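What Is Plastic Made Of?

Grades 3 to 5 — Materials and How They Work

A plastic is a material made of very long molecules.
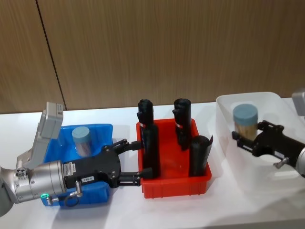

A molecule is a group of atoms joined together. Water is a small molecule with three atoms. A plastic molecule can have many thousands of atoms, linked in a chain. Scientists call this kind of chain a polymer. "Poly" means many, and "mer" means part.

Where the parts come from

Most plastic starts as oil or natural gas. A factory heats these and splits them into small molecules. One of the most common is called ethylene. It has 6 atoms: 2 of carbon and 4 of hydrogen. When many ethylene molecules join end to end, they form polyethylene, the plastic used in milk jugs and grocery bags.

Why some plastics bend and others are stiff

The shape of the chains matters. Straight chains pack close together and make a stiff, strong plastic. Chains with many side branches cannot pack as closely, so the plastic is softer. A milk jug and a bread bag can both be polyethylene. The jug has straighter chains.

Melting and molding

Many plastics get soft when they are heated and hard again when they cool. These are called thermoplastics. Water boils at 100 degrees Celsius, and most polyethylene melts a little above that. Polypropylene, used for many food tubs, needs more heat.

To make a tub, a machine melts small plastic beads and pushes the liquid into a metal mold. The plastic cools, the mold opens, and the tub comes out. This is injection molding.

Other plastics do not melt again once they have set. Their chains are tied to each other by cross-links. Some pan handles are made this way.

Where the color comes from

Plain polypropylene is cloudy white and lets some light through. To color it, the factory mixes in a powder called a pigment before molding. The color goes all the way through, so a scratch does not show a different color underneath.

Words to know

Polymer — a long molecule made of repeated parts
Pigment — a powder that gives color
Thermoplastic — a plastic that can be melted and shaped again
Cross-link — a bond that ties two chains together

Written by Ilaria Zuccaro

Next page: Why Does Glass Break?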